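Week 5: Bilateral talks and how they are reported

Last week we looked at how two governments set up a joint commission. These notes cover what happens once the ministers are in the room, using the talks between Endcombe and Disoma as the running case.

A readout is the short statement a ministry puts out after a meeting. Each side writes its own. In the Disoma talks the two readouts appeared on the same Friday, and they agreed on only 4 points. Endcombe led with labour mobility and electronics tariffs. Disoma put the rail link first and left tariffs to the last line. 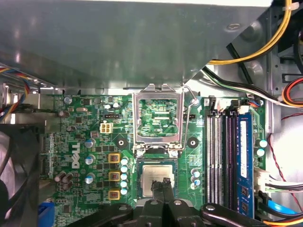 When you compare readouts, start with the order of topics, then look at the verbs. "Agreed" is a commitment. "Discussed" and "noted" are weaker, and "exchanged views" usually means the sides differ. Check whether a figure appears in both texts. Endcombe's statement valued two-way trade at around 989 million dollars – Disoma's gave no number at all.

Third parties matter too. The port of Âu handles most of the freight between the two, and its operator, Wanex, was named by Disoma but left out by Endcombe. Keep this in mind for the tutorial exercise.

For next class

Read both statements in the course pack and mark every verb that has a minister as its subject. Write 2 paragraphs on which side gained more from the wording. Bring a printed copy.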